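Community Help Kitchen Cleaning Storage Laundry Search Log in

Topics > Kitchen > Cutlery and utensils > Mixed chopsticks and spoons, how to sort and store them

Posted in September by Restis

Mixed chopsticks and spoons, how to sort and store them

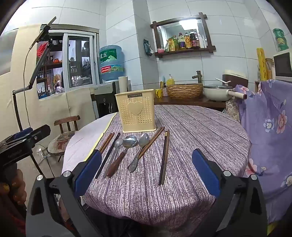
How do you keep wooden chopsticks and metal spoons together in one plastic basket without the wood going bad?

Stand everything in the basket only after it is fully dry, with the wooden ends you eat from pointing up, and empty and wash the basket once a week. The wood goes bad from sitting in water at the bottom, so if the bottom stays dry the two materials can share a basket for years.

That is the short version I was given when I asked in the chat, and I would like more detail before I buy anything. Our cutlery has built up over time from several places. The chopsticks are a mix of black ones and brown ones, and the spoons do not match each other either, some all metal and one with a wooden handle. I have the kind of basket that has small holes in the sides but none in the bottom part. Everything goes in there after washing, and we take out what we need at meals.

What I would like to know:

Do I need to keep the wooden things in a separate container?

Is a basket with a solid bottom a bad choice? Should I drill it?

How do I pair up chopsticks quickly when several of them look almost the same?

Is there anything I should do for the wooden spoon handle? It feels rougher than it used to near the place where it meets the metal.

We hand wash everything. There is no dishwasher and I do not have a free drawer near the sink. The counter is small, so I lay things out on the table when I sort them. I have looked at drawer trays but they are no use to me at the moment.

Posted by Brolanen

You don't need a second container. I have kept wood and metal together for a long time and the only trouble I had was when I put things away too soon.

What I do now is use a towel first. After washing I shake the water off, lay the chopsticks and spoons in one layer on a dry dish towel, and leave a gap between each piece. Spoons go bowl side down so they don't hold water. After 3 hours they are usually ready in my kitchen. In damp weather I leave them overnight. Then they go in the basket.

If you want to check whether a chopstick is dry, press the eating end against a paper napkin for a few seconds. If it leaves a mark, leave it out longer. Lacquered or painted ones dry on the surface fast, but water can get in where the coating has worn off at the tip, so check those too.

On the solid bottom: it is fine for storage and poor for draining. Those are two different jobs. A basket with holes only in the sides will hold a shallow puddle if you put wet things in it, and the ends stand in that puddle. If you only use it for dry cutlery it doesn't matter. I wouldn't drill it. I drilled one and the plastic cracked from the hole outward, and the rough edge of the hole collected grime that I could never get out.

If you must put damp things in it, fold a paper towel and lay it flat in the bottom, and change it every day. A piece of cotton cloth works too, but it has to be washed often or it will smell.

For pairing, start with length. Hold a bunch loosely in your hand, stand them on the table on their thick ends, and tap them level. The lengths show right away at the top. Then sort each length by color, and after that by any band or pattern near the top. Look at the thick end too, some are square and some are round, and that separates pairs that look the same from the side.

Any chopstick left over with no partner goes in a jar in my cupboard. I use single ones for stirring coffee, clearing crumbs out of the toaster (unplugged) and holding up seedlings.

For weekly washing of the basket:

Take everything out and tip the basket over the sink.
Wash it in hot water and dish soap, using a bottle brush for the bottom.
Push an old soft toothbrush through the side holes from the inside and then from the outside.
Rinse and leave it upside down until dry.

If there is a white crust in the bottom, that is from hard water. Put in 500 ml of warm water with a good splash of white vinegar, let it stand while you do something else, then brush and rinse.

Posted by Tokgöz

I agree with most of the above but I would not leave wood on a towel overnight. The underside stays damp. A wire cooling rack is better, with a tray under it. Roll the chopsticks over once if you remember.

About the wooden handle. The rough feeling is the grain standing up after a lot of washing. This is what I do with mine:

1. Let the spoon dry for a full day.
2. Rub the handle lightly with fine sandpaper, going along the grain and never across it. I use 320 grit because it's what I have. A few strokes are enough.
3. Wipe the dust off with a barely damp cloth and let it dry again.
4. Put on a little food grade mineral oil with a paper towel. Leave it for at least 6 hours, then wipe off what hasn't soaked in.

Don't use olive oil or sunflower oil. They go sticky and start to smell after a while. If the handle has a shiny varnish on it, skip the oil, it won't soak in.

Look closely at the joint where the handle meets the metal. If there is a gap you can get a fingernail into, food and water are getting in too. Dry that spot by hand each time with the corner of a towel. If the handle turns or wobbles, I would stop using the spoon for food.

The same oil can be used on plain wooden chopsticks. Not on coated ones. When the coating is flaking at the eating end, throw them out. The same goes for any that have black spots that don't come off with a scrub, or that smell sour when they are dry. Splinters can be sanded off if they are small, but chopsticks are cheap and I usually don't bother.

Also don't soak them. Leaving chopsticks standing in a glass of water while you eat or clean up does more harm than the washing does. Wash them first, dry them first.

One difference from the other reply: I keep the eating ends down if the basket is dry. They stay cleaner from dust and from hands reaching in. If you aren't sure it is dry, ends up.

Posted by Rallska

just buy a set that all match and you will never have to sort them. we did and gave the old ones away. metal ones go in with the spoons and you can forget about drying times, but they are slippery with noodles and the kids didn't like them so we kept a few wooden pairs anyway.

if you keep the ones you have, put a rubber band around each pair. takes a minute after washing. don't do it while they're wet.

Added by Restis

Thank you, this covers it. I will leave the basket as it is with no drilling, and use it for dry things only. I have a cooling rack that fits on the end of the counter, so I will try that before the towel. I checked the wooden handle and there is no gap at the joint, it is only the surface that is rough. I will get some mineral oil and the fine paper.

I tried sorting by the thick ends and it did find one pair that I had been mixing up with another. The rubber bands I will leave for now.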